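Wavero Social Club Open Evening, Linmont
Thursday, April 19, 2018

I went to the Wavero open evening expecting a sales pitch with snacks, and the snacks ran out early. Wavero rents the upper floor of the old Lachance building and says it helps newcomers to Linmont make friends. Membership is $89 for three months. The open evening is free if you sign up online, which also signs you up for the newsletter.

Kerstin Dahlgren, who runs the place, gave the welcome talk. She said over 50 people had registered. I would like to know how many of them had been before, as most of the folks near me already knew her by first name. She also told us that "people who come twice come back," which didn't tell me much.
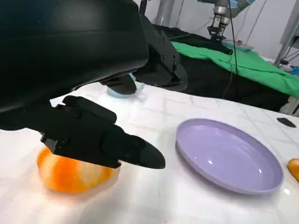
Black fingertip over the white tabletop.

After the talk came the mixer. You get a card with 13 questions and you're supposed to find a different person for each. I got through four. The man I talked to longest had moved from Cuvon in the winter and wanted to find a bowling league. He asked Dahlgren if there was one and was told there was "interest in one." The hiking group is real, as far as I could tell, and meets twice a month. The supper club starts in July, or that's the plan.

The room itself is fine. Music too loud, coats piled on the stairs, and you had to shout your answers to question 6, which was about your happiest memory. 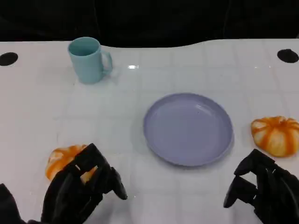
Light teal mug and a lavender-blue plate.

Would I pay? Not yet. The library's board game night costs nothing and I've met more people there. If you're brand new in town and hate walking into a bar alone, go to the free evening and skip the form they hand you at the door. Parking behind Lachance is free after 6, but the back entrance was locked and I had to walk all the way around.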